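Keeping toothbrush stuff on a wood table without ruining it?

Posted in Bathroom & Small Spaces
580 views

Gerasimos Deligiannis

Hi all! My place has a bathroom about the size of a phone booth and the sink has no ledge whatsoever, so I'm moving the toothbrush things out to a light wood table right by the door. It's the kind with round cable holes in the top (it used to be my desk) and I don't want to lose it to water rings. So far I've got a white cup for the brush and the toothpaste, a little white bottle that stands in front of it, and a round coaster with a tree on it that was a present.

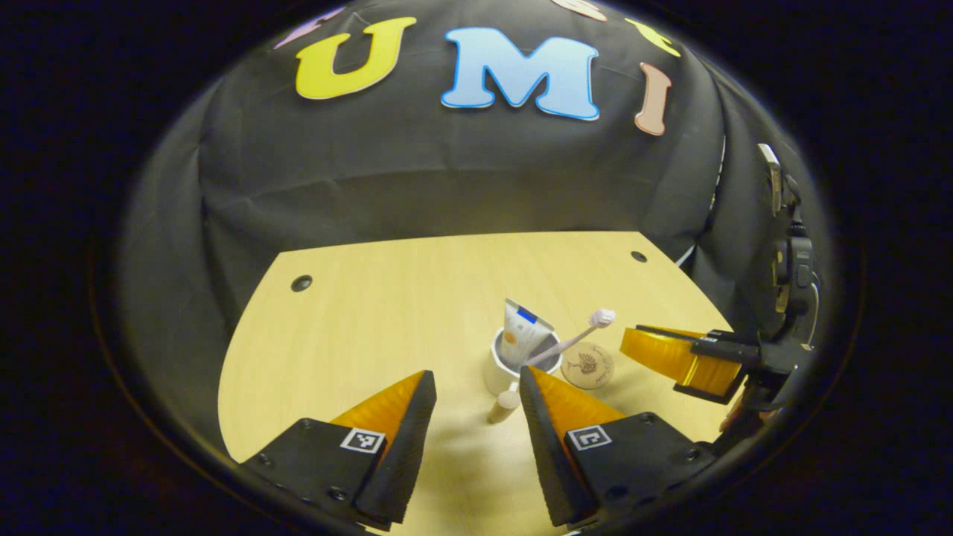
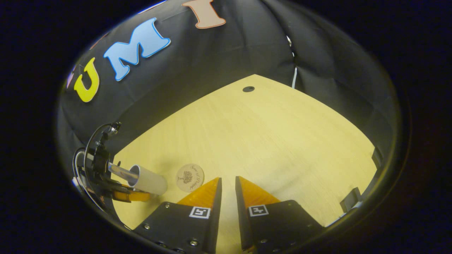
What goes on the coaster?

My first thought was the cup, obviously, but then the little bottle is the thing I grab with wet hands, so maybe that should get it? I could buy a tray but I'd love to not buy a tray, the table's small and I still want to put my keys down somewhere. Also the toothpaste is standing in the cup with the flat end up and the brush is in there leaning on the rim, and I keep wondering if it's gross to have them share. Any ideas welcome, thanks!!

Erell

Cup on the coaster, for sure. Water runs down the handle of the brush and collects in the bottom, and then some always ends up under the cup when you pick it up to rinse it. I had a pine shelf with a perfect gray circle on it and it took me an afternoon of sanding to get rid of it (320 grit, then 400, then oil). If your coaster is bare wood too, give both sides a bit of wax first or it'll soak the water up and pass it straight to the table. Let the wax dry overnight before you set anything on it.

Sharing the cup is fine in my opinion, but wash it once a week. I dump mine in with the dishes.

And put it all well away from those cable holes! I lost a toothpaste cap down one in January and had to crawl under there with a flashlight.

Mạch

get a tray, mine was cheap and it holds everything

Odum

I'd do the cup on the coaster like Erell says, but take the toothpaste out of it. Lay it down beside the cup or keep it in a drawer. The cap end sits in whatever puddle is at the bottom and gets that crusty ring, yuck. The brush dries better with more room around it too.

For the little bottle, just dry your hands before you grab it, or cut a circle of felt and stick it on the bottom. Felt does hold water though, so peel it off and swap it when it starts looking sad. Do you know what finish is on the table? If it's only oiled I'd add another coat before you move everything over.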